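White table or dark table for small clear things?
Posted by Mal-soon Geum, Jul 21, 2022

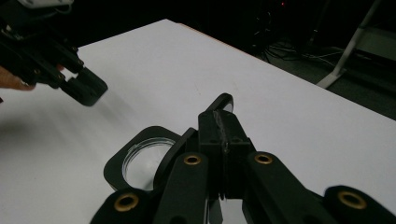 I am choosing a new top for my hobby table and I can't decide on the color. I work a lot with clear things: shallow dishes, watch glasses, small lids. My old table is dark brown and every bit of dust shows on it. My husband wants white, from Vernodden, and says it makes the room brighter. My worry is that clear things disappear on white. Look at the round clear piece in the black holder: you see the table right through it, a little hazy, and only the rim gives a thin bright line. With the black around it I find it at once. Without the holder, I am not so sure. What do you use?

lomby_fan wrote:
White, always. I had a gray top for years and I would not go back. For clear pieces I put a black mat under them, the cheap kind for cutting. Problem solved.

Travon_K wrote:
I don't agree with white. Under a strong lamp it tires the eyes after one evening. A middle gray is kinder, and you see both black and clear parts on it. Also, white gets marks from black plastic if you slide it.

lomby_fan wrote:
The marks come off with a damp cloth and a little dish soap. I have had mine for five years and it still looks good.

Travon_K wrote:
Yours maybe. Mine was painted and the paint went yellow near the window. It depends on the surface, so please ask the shop before you buy.

Mal-soon Geum wrote:
Thank you both. The shop says it is not painted, but I will ask again to be sure. I think I will take white and make more black holders, with a wide opening, so I can lift the piece out with my fingertips. Is it better to make the opening tight or a little bigger?

Comments

shin_bench: A little bigger. If it is tight you press on the rim, and that is how I broke my favorite lid.

Oona: Put the lamp to the side, low. The rim shines much better than with the light from the top.

pebbletray: I still vote for dark brown. Dust you can wipe.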